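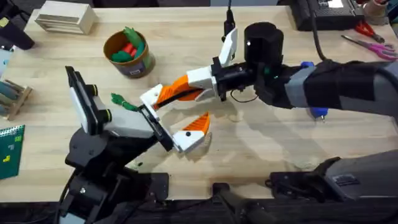

Samix has changed the service routine on the two-arm bench cell at its Pollstead workshop. Gripper fingers are now checked every 649 cycles and replaced at 4,000, with 10 minutes allowed for re-zeroing.
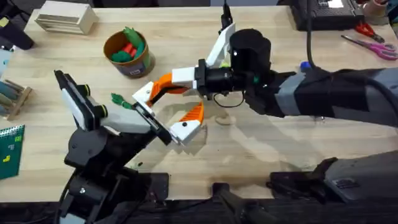 Does a finger change mean recalibrating the whole arm? Only the gripper is re-zeroed, unless the wrist bracket has been unbolted.

Cable ties at the wrist are checked on Wednesday.

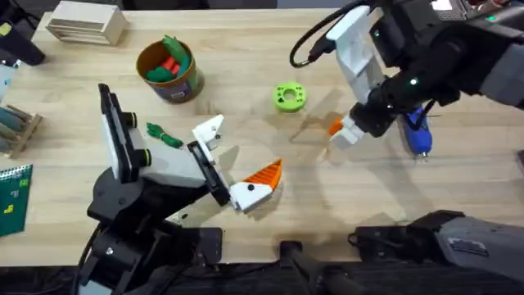 Fitzsimmons replied that its own cell needed new fingers well before that, and asked which screws Samix uses.

Recent items
Trakside rail gripper recall
Labelling arm cables

This site uses cookies.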